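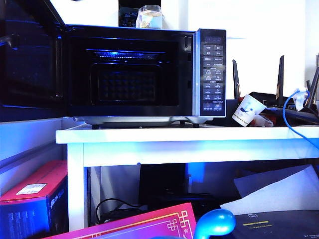

A countertop microwave with the door open.

About us

Chaturvedi Kitchen Spares sells parts for household cooking appliances. We stock turntables, door seals, oven lamps, hob knobs, shelves, fan motors and filters, and we post them to homes and repair shops. The business is owned and run by Manju Kaushik, who started it after 14 years on the parts counter of an appliance dealer in Drirton.

The first stock was a van load of oven shelves bought from a shop that was closing down. They were kept in a garage and sold by post. Oven lamps came next, then door seals, and by the second winter the garage was full. We moved to our present unit on the Okosura estate, where the stock, the packing bench and the office are all under one roof.

What we stock

We hold 1,078 separate parts. Most are for ovens and microwaves, with a smaller range for hobs and cooker hoods. Where the original part is still made, we sell it. Where it has been discontinued, we look for a matching part that fits without cutting or drilling, and the listing will say that it is a match and who made it. Used parts are limited to glass turntables and enamel trays. They are washed, checked for chips and priced lower.

We do not sell parts from inside the sealed case of a microwave to the public. These are supplied to repair firms only, on account.

Finding the right part

Please have the full model number ready when you ring or write. On most microwaves it is on a plate on the back or just inside the door opening. On built-in ovens it is usually on the frame, and you will need to open the door to read it. If the plate has worn away, send us the measurements of the old part in millimetres and we will try to identify it from those.

Who we are

There are five of us. Two look after orders and packing, one deals with trade accounts, and one buys stock. Manju answers most of the technical questions herself. Our second store, at Vorkovberg, holds bulky items such as oven doors, so these can take a day or two longer to send.

Visiting

The trade counter is at Unit 109, Okosura Estate, Drirton. It opens at 8.30am and closes at 4pm. Parking is at the side of the building. We close for the first two weeks of August, and orders placed then are sent when we return.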